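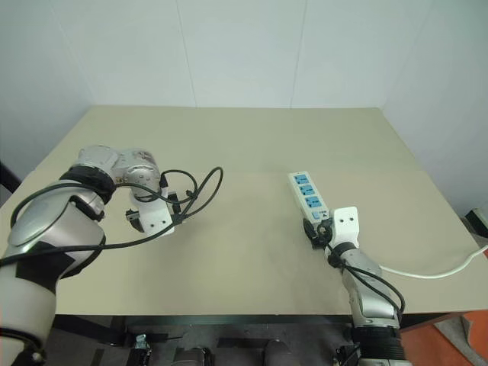 The beige table with the white power strip on it.

Gremilow Recipe Cards

Hi, and welcome to Gremilow! It's a collection of home recipe cards from Florbridge and Dedham, typed up and tidied into one table so you can search them, sort them, or just read them over coffee (my main use, to be fair). I started it in July with a shoebox of my grandmother's cards and it got out of hand from there.

What's in it

There are a little over 900 cards at the moment. Most are baking, because that's what people bother to write down. Then there's a big pile of pickles and relishes, a decent run of soups, and a strange number of things set in gelatin. The Dedham cards lean sweet. The Florbridge ones have more weeknight suppers and a lot more canned soup used as sauce.

Each row is one card. If a card had a recipe on both sides, it became 2 rows with the same card number, so please don't treat card numbers as unique. I did that once and lost a very good rhubarb bar.

Files

cards.csv is the main table and the one you want.
ingredients.csv has one ingredient per line, linked back to the card number and the side.
words.txt is my list of old kitchen words and what I think they mean (oleo, scant, a slow oven, butter the size of an egg).
changes.txt is where I write down what I fixed and when I remembered to fix it.

Columns in cards.csv

card: the number penciled on the back
side: front or back
town: Florbridge, Dedham, or blank if I couldn't tell
title: as written, spelling and all
text: the whole recipe, as written
oven: degrees Fahrenheit, only if the card gives a number
yield: as written, so "one big pan" is a real value in there
notes: anything in the margins, like "too dry" or "double this for church"

How I typed them

I typed everything by hand. I tried scanning software on the first batch and it read "1 c. flour" as "I e. floor" so many times that I gave up. Spelling is left alone in the title and text columns. In ingredients.csv I did clean things up, so "flr," "flour," and "flower" all end up as flour. If you want the original mess, go back to the text column.

Where I couldn't read a word I put three question marks. Some cards have a butter stain right over the amount of baking soda, and I'm not going to guess at baking soda.

Things to watch out for

The oven column is patchy. Plenty of cards say "hot oven" or "bake till done" and nothing else, and I left those blank. Please don't average that column and tell me how hot people baked!

The canning recipes are old. Read them for fun, but use current, tested directions if you're putting up jars. I mean it, some of those processing times scare me.

There are near duplicates too. The same lemon bar turns up 3 times with slightly different sugar, and I kept every one since the differences are the part I like.

The Cheung box

The newest batch is the Cheung box, which came to me through a rummage sale in Dedham. It's mostly steamed buns, braised things, and one very detailed card for almond cookies. A few cards have Chinese writing in the margins that I can't read, so the notes column just says "not typed yet" for those. If you can help with that I'd be thrilled.

Using it

Cook from it, print it, make charts, whatever you like. If you share it, keep the name Gremilow on it and leave the town column in so the cards stay tied to where they came from. I took out phone numbers and street addresses (people wrote these on everything).

Still to do

Get to 1,000 cards. Sort out the gelatin. Go back through the blank towns and see if the handwriting matches anything. Found a typo of mine? Open an issue with the card number and the side, and I'll pull the card and check it.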